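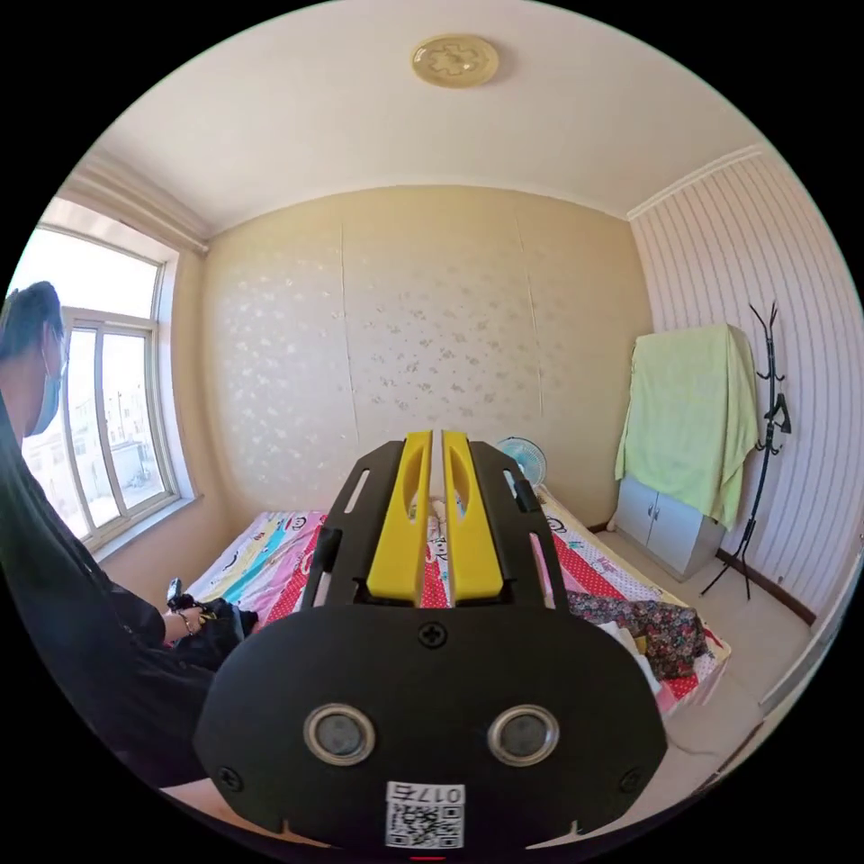 Skustavix Bedroom Subset

Contents: tidying and clothes folding on and beside a made bed. Maintained by Shanthi Liyanage and Lok-yiu Chien.

Items: garments, folded cloths, patterned quilts, small household objects.
Sessions: 90
Longest session: 300 seconds
Rooms: 2, both with daylight from a window

Labels: each item gets a type and a state (folded, crumpled, piled). Bedding counts as background. Printed quilts are often confused with cloths lying on top; check these by hand.

Last revised 30th January.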